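Fruit box program to carry on through winter

The Jerklow fruit box program will keep running through winter, organisers have confirmed, after households signed up in larger numbers than expected.

The program began in March as a trial for residents of Jerklow and the nearby Skerine estate. It packed 1098 boxes in its first month and 1469 in its second. Orders for the coming month stand at 1746. 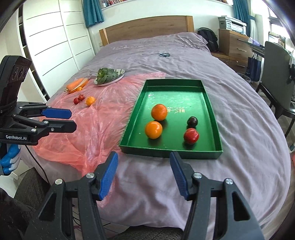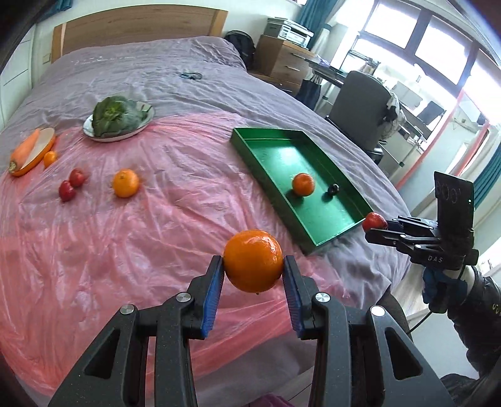

Coordinator Felicja Szewczyk said the trial had been due to finish at the end of autumn, when the stone fruit ran out.

"We'd planned to stop and have a think about it," she said. "Then people started ringing up asking what they'd be getting in June."

Winter boxes will lean on citrus, apples and pears, with kiwifruit when the price is right. Berries will be left out until spring. Most of the fruit comes through Grosard, a wholesaler that supplies the program with produce graded out for size or skin marks. The flavour is the same, Ms Szewczyk said, and the odd shapes don't bother anyone with kids to feed.

Boxes come in 2 sizes. The small suits one or two people and the large will do a family for up to a week. Prices will stay as they are until the end of winter.

Pick-up is from the Dekker Street hall between 3 pm and 6.30 pm. The Skerine pick-up point has moved from the school gate to the community centre car park after complaints about traffic at home time. Residents who can't get to either place can ask for delivery when they order, although the run is full at present and there is a waiting list.

Orders close at noon the day before pick-up. Boxes not collected by 6.30 pm go to the Jerklow pantry.

Organisers are also asking for clean cartons to be returned, folded flat, with the old labels peeled off.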